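Ticket 595: Audio drops out during the Sunday memorial broadcast stream
Opened: December 2022
Requester: Hortensia Cáceres, Ellar Christian News Service
Assigned to: Tanner Melnyk
Priority: High
Status: Resolved, follow-up open

Original report

We carry a weekly prayer service for persecuted church communities, with guests who call in from abroad. For the past two services the sound has cut out partway through and come back on its own. The picture keeps going. Last time it happened while a pastor was reading the names of people from his parish who were killed in July. Families were listening. We had 300 connections at the time and a lot of messages afterward, most of them polite.

We use the Tumik encoder at our office and the Pidance player on the website. Nothing was changed on our side that I know of. The recording saved on the office computer has the full sound, so the reading itself is not lost.

Hortensia

Tanner Melnyk
Thanks for the report. Please send the encoder log for both services and tell me which languages were running. If the interpreters were on a separate channel, I need that log too. Please don't restart the encoder until you have saved the logs, as it clears them.

Hortensia Cáceres
Logs attached. English and French both times. Ysaline Bodin interprets into French from home. She says her headphones were fine all the way through and she kept talking, but French listeners lost her as well.

Tanner Melnyk
Both logs show the same thing. The audio input goes silent for 40 seconds, then returns. Video frames are not affected. The encoder did not lose the network, so this is not your internet line. If both languages drop together, the fault is after the mix and before the encoder splits the channels.

Things to check:
1. Audio sample rate on the mixer output and on the encoder input. They should match.
2. Whether power saving is turned on for the USB audio port.
3. Whether the silence filter is on. It mutes the input when the level stays low for 8 seconds.

Hortensia Cáceres
Sample rates match. Power saving was on, now off. The silence filter is on. I did not know we had one.

Santosh Bansal
Jumping in from the player team. I listened to the office recording next to the stream copy. The dropout starts each time after a long pause. In the first service it was the silent prayer. In the second it was the pause the pastor left after the first group of names. He then started again very quietly, and the filter did not open until he raised his voice. I would turn it off for this kind of program.

Hortensia Cáceres
Filter is off. We ran a test with Ysaline on the French channel, two long silences and some very quiet reading. No dropouts in either language. Liis Mets listened on the public page the whole time and heard all of it.

Liis asks if the stream copy in the archive can be replaced with the office recording. The family of one of the men named has asked for the link.

Tanner Melnyk
Yes. Upload the office file under the same archive entry and choose Replace media. The link stays the same. If the old copy still plays, clear the page cache.

Hortensia Cáceres
Replaced, and the names play in full now. One more thing from the same page. I am trying to set a portrait as the small preview next to the archive entry, and the field won't let me change it.
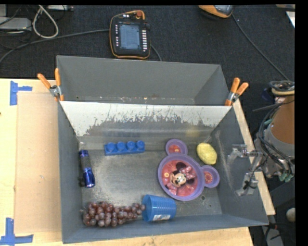 Attachment 1: gray bin with orange-handled clamps

Santosh Bansal
I can reproduce that. The preview field is locked after a media replace. I have unlocked it for your account, so please upload the portrait again and save twice. I opened a separate bug for the lock with Dubey, who host the archive pages.

Hortensia Cáceres
Uploaded and saved. The portrait shows for me and for Liis. Ysaline still gets the old one on her phone.

Tanner Melnyk
Her phone has the old page stored. It should update by tomorrow, or she can clear the browser data. Closing the audio part of this ticket. The preview bug stays open until Dubey reply.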